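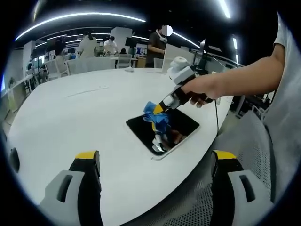

Does a shared table get wiped more often when the cloth is kept on it?

It gets wiped more often but for less time per wipe, and mostly in the middle.

4.2 Cloth, table, who wipes

This section covers the big table only. Desks are in 4.3, kitchen counter in 4.4.

Setting first, quickly. Open-plan floor rented by Idilik, rows of desks along the back, one large white table that everybody uses and no one is assigned to. People eat at it, leave neck pillows and game controllers on it, hold short meetings at it, put things down on the way to somewhere else. The edge is curved all the way, so there are no corners. That matters more than we expected. At a square table people treat a corner as their bit, and they wipe their bit. At the curved one there is no bit. Participants described their place by whatever was lying nearest ("by the mouse", "next to the panel") and the place moved when the object moved.

Two cleaning regimes. In the first, the cloth lived on a hook by the sink, as it had before we came. In the second it was left out on the table, folded when we put it there, rarely folded when we came back. Same type of cloth in both. Same spray, Trikeo, undiluted, kept by the sink in both regimes so only the cloth changed place. Everyone on the floor was told there was a study about the table. They were not told it was about the cloth, and at debrief most had guessed food.

The log has 3,370 entries for the table across both regimes. An entry is any event where an object was put down, picked up or moved, or where the surface was touched with a cloth, sleeve, tissue or bare hand for the purpose of cleaning it. Sleeves were far more common than we had allowed for in the first coding sheet and had to be added as there own category. Coding by Engelbrecht and Mwakyusa, independently, disagreements settled by talking it through. Most disagreements were about intent. A hand passed over a table can be cleaning or can be thinking.

How the cloth is held. We distinguish flat (spread under the palm), folded (pad with a clear edge) and gathered (pinched from the middle, loose ends hanging). Gathered is the poor one for wiping a wide surface, small contact area, and it drops crumbs back on the way up. It is also what people do by default with a cloth that has been left lying out. They pick it up from the middle. A cloth on a hook comes off by its edge and opens as it falls, so it arrives at the table already half spread. Small thing, strong effect on everything after.

Figure 3. Blue knitted cloth in the gathered hold, ends flaring above and hanging below. Large white round table behind, with a neck pillow and a game controller on it.

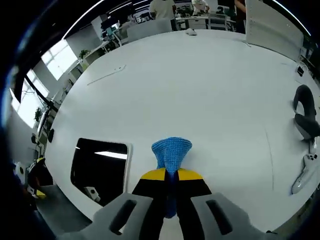
Juronbridge, December

Notes from the second regime, lightly edited, kept here in the order they were written.

Morning. Cloth where we left it. Mug ring nearby, old one. Three people sit down, none of them moves the cloth, one moves a laptop to avoid it. It is treated as an object that belongs there, same as a mouse or a controller. Asked later, she says she thought somebody was in the middle of using it.

Before lunch. First real wipe. Gathered, quick, out and back, ring gone, crumbs pushed toward the far side. No spray. Nobody in this regime goes to the sink for the spray if the cloth is already in hand, and we should have seen that coming. Keeping the spray fixed was meant to be a control. It became a second treatment. See limitations.

After lunch. Lots of sleeve. Then a long one, up to 5 strokes, cloth flat for once, by a person who had spilled. Spills get the flat hold nearly always. Crumbs get gathered. Dust gets nothing.

The dark rectangle with the white border, set into the white top, is its own case. Wiped on its own, separately from the white around it, and usually first. Marks show on the glossy black that don't show on the white, so people see a dirty rectangle in a clean table. Several finished the rectangle and stopped. On the white they stop when their arm gets to full reach, they do not walk around. The result over a day is a clean middle, a clean strip near the chairs, and a band in between that depends on arm length. (Naidoo, who own the building and supply the tables, offered us a smaller top to compare. Declined for time. Should have taken it.)

Objects get wiped around. Almost never lifted. This is the main finding of the section so I'll put it plainly: leaving the cloth out raised the number of wipes and left the outlines of objects untouched. With the cloth on the hook, people who bothered to fetch it also cleared the table before wiping. Fetching seems to turn it into a job, with a start, and clearing is how the job starts. With the cloth at hand there is no start. You wipe the part you are looking at and go back to your lunch.

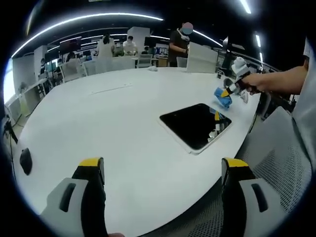 Which leaves the question of who. In the hook regime, the wiping was done by a few people, the same ones, and the rest of the floor could name them. With the cloth out it spread. More different people wiped, including some who told us in the entry interview that they never do. The regulars wiped less. One said the table "looked looked after" and so he left it. We read this as the cloth standing in for a person: if a cloth is out, someone is on it. Mwakyusa reads it more simply, that the regulars were irritated by a cloth lying about and stayed away. The interviews support either and we don't try to settle it.

Damp is a practical point that came up in every debrief. A cloth on a hook dries. One left in a heap doesn't, or not well, and people began lifting it with two fingers by the end of the regime. Some of the gathered holds may be distaste and not habit. We can't separate these in the log. A rack or a small stand on the table would probaly have removed the problem and is what we'd do next time.

Limitations for this section. One table, one floor, one cloth type. Spray confounded with effort, as above. Order of regimes not swapped. Entries for the early evening are thin, the coders went home. Durations are hand timed and shouldn't be leaned on for anything finer than short or long.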